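Household Skills, Level 1
Handout 13: Folding and sorting clothes on a bed

Drikcombe Adult Learning Centre, room 563

This handout goes with the May session on laundry. Please read it before you start the home task on the last part of the page. You will need the folding chart from Handout 12.

Why a bed

Most of us don't have a large table free. A bed is wide enough to lay out a pair of trousers full length and it is at a fair height for most people. The drawback is that it is soft. A fold pressed down on a mattress springs back a little, so smooth each fold with the flat of your hand and leave it a moment before making the next.

Pull the cover straight first. A checked or striped cover is useful, as you can line up a waistband or a hem with one of the printed lines. Ripples underneath will show up as creases in thin fabrics.

Waistbands

Start with the waistband on anything that has one. Lay the garment flat, find the side seams and pull gently outwards from both ends at once. Elastic tends to roll over on itself in the wash. If it has twisted inside its casing, work it flat with your thumbs.

Check for loose stitching while you are there. Anything that needs mending goes in a separate pile and is not folded with the rest.

For a soft garment with an elasticated waist:

1. Lay it flat with the waistband away from you.
2. Fold it in half lengthways, side seam to side seam.
3. Bring the bottom up towards the waistband, stopping a little short.
4. Fold once more if the shelf is narrow.

Black items show lint, so fold them before towels or fleece.

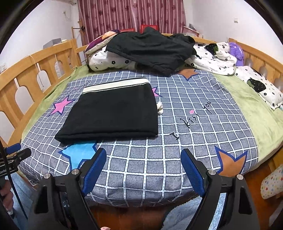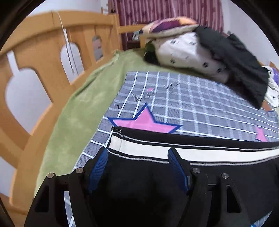 Black garment with an off-white band, on a checked cover

Sorting the heap

Keep unsorted things at the far end of the bed and work on the part nearest you. Take from the top of the heap. Jackets and other bulky things go on hangers straight away. Bedding is folded last, when there is room to spread it.

Stack by shelf or drawer, not by size. In the Villanueva method, which some of you met last term, everything is rolled. That is fine for a suitcase but we will not use it here.

Home task

Fold one load of your own washing and note how long it took. Write up to 100 words on which item gave you the most trouble. Hand it in at the start of the next session.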